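Laundry sorting assistant, part time
Vateck, Plirkance site

Posted Mar 9, 2025. Reference 213.

Duties: empty baskets of mixed garments, sort by colour and fabric, fold to the house pattern, stack by size. Shifts are four hours, 19 hours per week in total. Each shift covers up to 104 items. Standing work; baskets are lifted from floor level. Training is paid. Applicants must be 18 or older and able to read care labels in English.
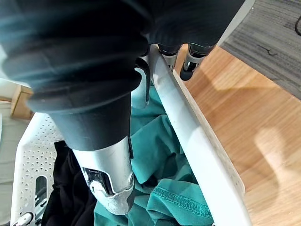

Do I need previous laundry work?
Home experience is enough; folding is taught on the first shift.

Apply in writing to Khairul Khoo, Room 26, quoting the reference.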